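Ostmont Building, shared kitchens and break areas
Walk-through checklist, October
Areas covered: second floor kitchen, third floor kitchen, copy room (has a kettle, so it counts)

Marks: **OK**, **FIX** (facilities will do it), **YOU** (you will do it)

## Exits and floors

- [x] Corridor clear to both stairwells. **OK**
- [ ] Copy room door closes and latches by itself. **FIX.** It closes. Latching is still an ambition. The wedge someone whittled for it has been removed, with some admiration for the workmanship.
- [x] Exit signs lit. **OK**
- [ ] Floor free of trip hazards. **YOU.** The mat by the third floor fridge has curled again. Flatten it or bin it. Taping it down was tried last time and gave us a curled mat with tape on it.

## Electrical

- [ ] No extension cord plugged into another extension cord. **YOU.** Copy room. The chain ran kettle, cord, cord, power strip, fan. Label on the strip says 2000 watts, and whoever set this up evidently took that as a target.
- [x] Outlets near water have working test buttons. **OK.** All tripped, all reset.
- [ ] Space heaters. **YOU.** Still not allowed. A heater with a scarf over it is a heater.
- [x] Microwave door seals intact. **OK** on both floors. The inside of the third floor one is a separate matter, see Cleanliness.

## Sinks and water

Drains run freely in both kitchens and there are no leaks under either cabinet. The hot tap on three takes almost 5 minutes to deserve the name. Work order is in with Kurek, who do our plumbing.

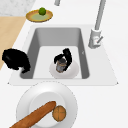 *Jorneo*

- [ ] Sinks empty at end of day. **YOU.** A cup standing in a bowl in the basin is still two things to wash. Stacking them doesn't start the process.
- [x] Drying rack stable. **OK**
- [ ] Cleaning products stored below the counter, caps on. **YOU.** The descaler was up with the tea. Please think about that one for a minute.

## Fire equipment

- [x] Extinguishers hung, sealed, gauge in the green. **OK**
- [ ] Fire blanket reachable. **YOU.** Second floor: behind the cereal. It needs to come out in one pull, without moving breakfast first.
- [ ] Inspection tags current. **FIX.** One tag is too faded to read. Pidier will replace it on their next visit.

## Cleanliness

- [ ] Microwave, third floor. **YOU.** Soup, I think.
- [ ] Fridge contents dated. **YOU.** Undated items go out at 4 p.m. on the last working day of the month, container included.

Recheck of all YOU items in two weeks.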